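Nollen Tabletop Sim, classroom license
Reviewed for the Sikarthorpe robotics club newsletter

Our club owns one real arm, and it has been "back next week" since April. So the 14 of us have been learning on Nollen, a simulator that costs $70 a term and can't be dropped on anyone's foot.

Setup took me 11 minutes on the lab machines. My own laptop needed longer and made a noise like a hair dryer. The manual assumes you've read some other, better manual.

The pick-and-place lessons are the reason to buy. Lesson 5 hands you a table of household stuff and a two-finger gripper, then lets you find out how little you know about approach angles. Wen-hsiung Tse got it on Monday and has been unbearable ever since. I'm still on the tower.

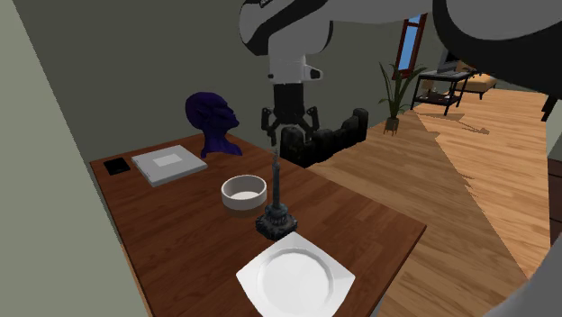

Lesson 5: gripper open over the tower, bowl and plate close by.

Gripes: undo goes back a single step, and the camera keys are laid out for someone with three hands. Visser, the package we used last year, handled both better but crashed if you saved.

Four stars from me. Bring a mouse.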